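Cusdale Teaching Guide: Common Questions
Updated October 24, 2026

Cusdale records what you do with the hand controller and saves it as a demonstration. Most new users start with the gear task in the simulator.
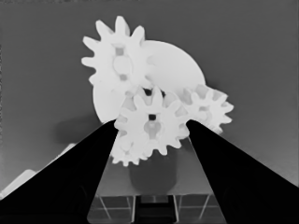
Once you have a set of good runs, you can move on to the real arm. The questions we get most are below.

How many demonstrations do I need?
Record 40 for a first training run. If the gripper still misses the shaft, record 60 more with the gear starting in different spots.

Do I have to use the simulator first?
No, but please do if you haven't used a controller before. Dropped parts reset with one button.

Can I guide the arm by hand instead?
Yes, on the Patside arm only. Switch it to free mode and move it by the wrist. Keep your fingers clear of the gripper.

The teeth won't mesh. What should I do?
Back off a little, turn the wrist slowly and lower again. Don't push harder. Small corrections like this are fine to leave in the recording.

Should I delete failed runs?
Mark them as failed and keep them. Delete a run only if the controller lost its connection.

Why does the gripper view have no color?
Grayscale is the default in version 3. You can change it under View, but use the same setting for the whole set.

Where are my files saved?
In the Aoki folder, under your user name. The sample set has 166 runs and is read-only.

Who do I ask about a locked account?
Write to Yae Takeda at the support desk and include your user name.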